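Mug Stains: Your Questions, Answered Without the Miracle Claims

Do I need a special stain powder?
Probably not. We tried Durkulum and Pondora on old tea mugs and couldn't tell either from plain bicarbonate of soda. The packets promise a lot.

Is a long-handled brush better than a sponge?
For a deep mug, yes. For a shallow cup I doubt you'd notice.
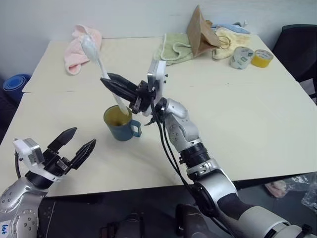

Soaking gets oversold. Six hours in warm water may loosen a brown ring, but it seldom shifts one that has been building up for months, whatever the forums say. You still have to scrub. A dark mug makes it harder to judge, though yellowish-brown shows up well enough against teal on the inside. With a long white handle like that one you can reach the bottom and keep your knuckles out of the mug.

Will bleach hurt the glaze?
Makers disagree, so I leave it alone.

Which towel should I dry with?
Any clean one. Coloured towels hide tea marks, and I'm not convinced that's a good thing.

How often should I replace the brush?
When the bristles splay. Ignore the "every 17 days" advice, it comes from people selling brushes.

Last updated: September 2, 2024

Comments (3)

Maurya: Bicarb did nothing on mine. Vinegar did a bit.

Jostach: 9 mugs done on Sunday, two still brown. Fair article.

teapot200: What about flasks?

Contact us | © Kitchen Questions | Back to top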